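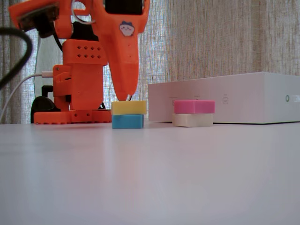 Court booking: players dropped from the September ladder

Print this ticket | E-mail this ticket

Status: Closed
Raised by: Jordan Lightfoot, Kakadstead Tennis Club
Handled by: Lionel Lambert, Clurkico support
Product: Clevosia club manager

Problem as reported
The singles ladder has 160 players on it. After we entered the results for round 6, nine of them vanished from the public page. They can still log in and book courts. Two have matches this week and their opponents can't find them to enter a score.

Lambert
Are the nine in the same box or spread through the ladder? Please also check whether their membership shows as "active" or "active (hold)".

Lightfoot
Spread out. All say active. One came back from a shoulder injury last month and had been on hold before that, but I took the hold off myself.

Lambert
Can you open her record and look at the "return date" field?

Lightfoot
It's blank. I've checked the other eight and theirs are blank as well. Four of them were never injured as far as I know. They were away for the summer and asked to keep their places.

Lambert
That explains it. When a hold is removed by hand the return date should fill in with the current day. If it stays blank, the ladder treats the player as absent once 30 days have passed and hides them at the next round.

Steps taken
- Entered a return date for one player and rebuilt the ladder. She reappeared in her old position.
- Did the same for the other eight.
- Rebuilt again at 9 pm, when no scores were being entered.

Lightfoot
All back. One is a place lower than he should be. His round 5 win is listed but the swap didn't happen.

Lambert
Moved him up by hand and locked the position until round 7. The blank date fault has been passed to the developers. Until it is fixed, please type the date in whenever you lift a hold.

Lightfoot
Will do. Fine to close.

Related tickets
Doubles pairs listed twice after a name change
Walkover counted as a loss for both players
Ladder page slow to load on phones
Floodlight charge added to morning bookings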